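用了两个夏天的Uvetti挂烫机，拉拉杂杂说一说

先交代一下背景，我不是什么家电达人，家里的电器能用就不换，上一台熨斗是搬家的时候从旧屋带过来的，底板上糊了一块洗不掉的焦黄，每次熨白衬衫我都要先拿旧毛巾垫着，提心吊胆。后来实在受不了了，前年八月趁着换季打折，买了这台Uvetti的立式挂烫机。到现在刚好用满两个夏天，中间还隔着冬天那一大堆毛呢和围巾，我觉得可以坐下来好好写一篇了。之前在这里写过晾衣架，下面有好几位问我熨衣服用什么，当时答应了要写，一拖就拖到现在，实在不好意思。

先说开箱。箱子比我想象的要大，我一个人从楼下抱上来，中间歇了一次。里面东西倒是简单：底座带水箱、一根可以伸缩的杆子、一个衣架头、软管和喷头，另外有一把毛刷、一个裤线夹、一只厚手套。说明书是折成一长条的那种，字小得可怜，我戴着老花镜看了半天，后来发现其实照着图装就行。杆子是三节的，拧紧那个卡扣要用点力气，我第一次没拧到位，挂上大衣以后整根杆子慢慢往下缩，衣服下摆都拖到地板上了，还以为是质量问题，差点打电话去退。所以新买的朋友一定记得，听到“咔”的一声才算好。

水箱容量标得挺大，我的经验是熨一家人一周的衣服，中途不用加水。加水口开在背面，这个设计我不太喜欢，因为我家挂烫机是靠墙放的，每次都得把它转过来。轮子在瓷砖上滑得很顺，到了卧室的木地板上就有点犟，要稍微抬一下。您家里要是铺了地毯，建议先想好放在哪里，别指望推着它满屋子走。

出汽的速度是我最满意的地方。打开开关以后，我一般是去阳台收衣服，把衣服抱回来，汽就已经上来了。具体多少秒我没掐过表，反正不用干等。蒸汽一共分几档，轻薄的用小的，棉麻的用大的，档位旋钮在底座上，得弯腰去拧，腰不好的人（比如我）会觉得有点烦。我现在的办法是先把衣服分好堆，薄的一起熨完，再调一次档熨厚的，这样一个晚上只弯一次腰。

下面按料子说说效果，这部分应该是大家最关心的。

先说棉T恤。平时穿的圆领衫，挂上去从肩膀往下走一遍，基本就平了。领口那一圈要用手轻轻扯着，喷头贴着走，不然会有一道小波浪。印花的地方我都是翻过来从里面熨，洗了这么多回，花还好好的，没裂也没粘。小孩的衣服尺寸小，衣架头撑不进去，我就用晾衣服的小衣架套上再挂，效果一样。

再说衬衫，这个就要讲点老实话了。挂烫机熨衬衫，身子部分没问题，袖子也过得去，可是领子和袖口怎么都熨不出那种挺括的感觉。家里有人上班要穿正装衬衫的，光靠它恐怕不够。我现在的做法是，挂烫机把大面走一遍，领子和袖口再用小熨斗压。多一道工序，可总时间还是比原来全用熨斗要短，而且人是站着的，不用一直趴在烫衣板上，肩膀舒服多了。

亚麻是最难伺候的。我有一条亚麻的阔腿裤，颜色像放久了的燕麦，特别喜欢，就是坐一下就皱。用最大的那一档，裤腿里面伸一只手进去（戴好手套！），外面喷头慢慢往下拉，能平个七八成。剩下那两三成我已经想开了，亚麻嘛，有一点褶子才像亚麻。要是衣服还带着一点点潮气的时候就熨，效果会好很多，我一般傍晚从阳台收进来，摸着凉凉的、还没干透，马上就上架。

真丝和雪纺要离远一点。我第一次熨一条丝巾，喷头贴得太近，滴了两滴水在上面，干了以后留下两个浅浅的水印，心疼了好几天，后来整条重新过了一遍水才没有了。滴水这个事我后来琢磨出来了，是因为软管弯在那里，管子里积了水，一抬手水就冲出来。所以每次开始之前，先把喷头举高，让软管拉直，对着水池空喷一会儿，再往衣服上走。这一条说明书上也写了，只是写在很后面，谁会翻到那里呢。

毛呢大衣和羊毛衫反倒是惊喜。冬天的大衣从柜子里拿出来，肩上总有一道衣架印，拿蒸汽一熏，绒毛就慢慢立起来了，再用毛刷顺着刷几下，精神得像刚买回来。去吃过火锅的羊毛外套，我也会挂起来熏一遍，再放到窗边吹一晚上，味道能去掉大半。为这个我就觉得钱没有白花，以前一件大衣送去干洗，一个冬天下来也是不小的开销。

熨完以后怎么收，我也走过弯路。刚熨好的衣服里面还有热气，立刻叠起来压进抽屉，第二天拿出来全是印子，等于白忙。现在我都是让它们在杆子上或者门背后挂一会儿，摸着凉了再叠。叠的时候先把衣身铺平，两边的袖子收进来，厚的放下面，薄的放上面，一摞不要太高。

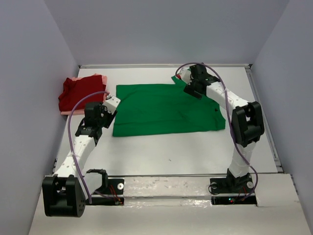 那么，有了挂烫机，家里原来的熨斗和烫衣板还要不要留着？

看您平时穿什么，常穿衬衫和西裤的人家最好留着，只穿T恤、针织衫和裙子的可以收起来了。我家是留着的，烫衣板竖在门后面，不占什么地方，桌布和枕套这种四四方方的东西，还是铺在板上熨最快。

顺便也比较一下别的牌子。买之前我在Ondamel和Uvetti之间犹豫了很久。Ondamel那台我在亲戚家试过，是手持的，拿着很轻巧，出门放在行李箱里也方便，缺点是水箱小，熨一件外套就要去加水，而且拿久了手腕酸，因为水都在手上提着。要是您一个人住，或者经常出差，我反而会推荐手持的那种。家里人口多、每周攒一大筐衣服的，还是立式的省心。还有一个叫Negash的牌子，价钱便宜不少，样子也挺好看，我只在店里摸过，杆子是单根的，晃得有点厉害，没有亲手用过，不敢乱讲，有用过的朋友欢迎在下面补充。

说到价钱，我买的时候活动价省了将近16%，另外送了一瓶除垢剂。除垢剂我一开始随手扔在柜子里，觉得用不上，结果用到第11个月，蒸汽明显变小，喷头里偶尔还吐出一点白色的渣子，落在深色裤子上特别显眼。赶紧翻出来照着说明兑水，倒进去放了一夜，第二天倒掉，冲了好几遍，出汽就恢复了。我们Listthorpe这边的水偏硬，烧水壶里一层白垢，大家都知道的。后来我改用凉白开，情况好了很多，可是说实话也不是每次都有那个耐心去晾水，现在是凉白开和自来水混着用，隔一阵子除一次垢。水软的地方应该不用这么讲究。

售后我联系过一次，是裤线夹的弹簧松了。打电话过去，等了一小会儿就有人接，态度很和气，问了型号，让我拍张照片发过去，没过多久就寄了一个新的来，没有收钱。旧的那个也没要我寄回，我现在拿它夹开了封的紫菜，好用得很。

再啰嗦几句安全方面的。蒸汽是真的烫，看着白白软软一团，打在手背上马上就红。那只手套我开始嫌厚、嫌难看，不肯戴，烫了一回以后就老实了。家里有小孩子或者猫的，熨的时候最好把门关上，我家那只猫对软管特别感兴趣，总想扑。用完以后一定拔插头，等底座凉了再倒水，水箱里的水不要过夜，夏天放久了会有一股闷味，下次喷出来衣服上也带着，很不好闻。

噪音方面，刚开机的时候会有一阵咕噜咕噜的声音，像烧水，后面就只剩下嘶嘶的出汽声了。我常常晚上边听广播边熨，音量稍微调大一格就行，不影响。隔壁房间有人睡觉也不会吵醒，至少我家里没人抱怨过。

衣架头我要单独批评一下。它两边的小翅膀是可以折的，设计的人大概想让它什么衣服都能撑，可是折来折去以后，右边那只有点松，挂重的大衣会往下歪。我拿一截橡皮筋绕了两圈，现在稳当了，就是不大好看。还有软管的颜色，买的时候是雪白的，用到现在发黄了，擦也擦不掉，对使用没有影响，爱干净的人看着可能会难受。

优点和缺点，我自己心里是这样排的。喜欢的：出汽快，水箱大，毛呢效果好，售后爽快。不喜欢的：加水口在背面，旋钮太低，衣架头容易松，衬衫领子熨不挺。要打分的话，满分五颗星我给四颗，扣掉的那一颗主要给衣架头和旋钮。

最近有人问我这款还买不买得到，我去看了一眼，新的一批好像把旋钮挪到杆子上去了，颜色也多了一个浅灰。要是真挪上来了，那可太好了，我的腰会很羡慕的。不过我这台还好好的，暂时不打算换。等哪天换了新的，我再来写。

对了，上次那篇晾衣架下面问夹子在哪里买的那位，我翻了半天订单没找到，好像是超市里随手拿的，蓝色盒子装，您去日用品那一排找找看。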